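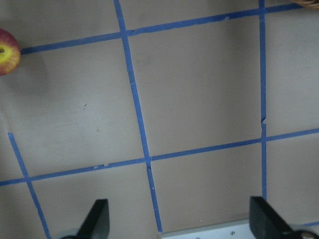 Blue tape on the tabletop, training room.

Minutes - Learning Systems Working Group
Posted in: Course Tools, Meeting Notes
May | by the Ercombe e-learning office
3 comments | 5 shares

Started 2:05 pm. Quorum OK. Last minutes approved, one fix - the export bug was in the Radstead gradebook and not the quiz builder.

1. Move off the old LMS

Messide contract ends when the summer term ends. 828 courses still on it. Content team has gone through the list and wants to archive anything with no logins in 2 years. Long talk on this. Compliance people want the safety courses kept whatever the login numbers say. Agreed: safety and first aid stay, rest of the dead ones get archived as zip packages on the shared drive. Owners get one email first and then a reminder.

Question on what happens to old completion records. Messide will give us a flat file, no timestamps on the older rows. Not great. HR says completion date matters for renewals. IT to ask if a raw database dump is possible and what it costs.

2. Radstead pilot

Running in two departments. Login works, single sign-on works on laptops, phones still drop people back to the start page after the password screen. Ticket open. Vendor says next release. We heard that in the last meeting too.

Quiz scores coming through fine. Bookmarking is not - people who leave a course half way have to start over. Somebody had to sit through the full data privacy module three times. Content team thinks it's the exit button in our own template and will test with a plain one.

Decision: pilot goes on another 5 weeks, no new departments till bookmarking is fixed.

3. Authoring tool licenses

We have 5 seats, 2 not used since the winter. Proposal to give one to the Ercombe site so they stop mailing slides over for someone else to build. Agreed. Other seat kept spare for now. Renewal quote not in yet.

Fonts came up again. Please use the template fonts. Courses look diferent on every machine when people don't.

4. Captions

Dimitrov sent samples of the auto captions. Good on clear speech, poor on part numbers and short forms. Everything needs a human read before it goes live. Who pays for the reading time - not settled. Parked until budget figures are out.

5. AOB

- Help page still links to the old password reset. Web team to change.
- Request for a dark theme. Noted.
- Course naming: department first, then title, no dates in the title. Some still adding dates.
- Learner survey closes end of the month, response low, managers to nudge there teams.

Actions
IT - database dump question to Messide; chase phone login ticket
Content - owner emails, plain template test
HR - list of courses tied to renewals
Ercombe - name a person for the spare seat
Web - reset link

Closed 3:20 pm. Next one same room, agenda items to the office inbox please.

3 comments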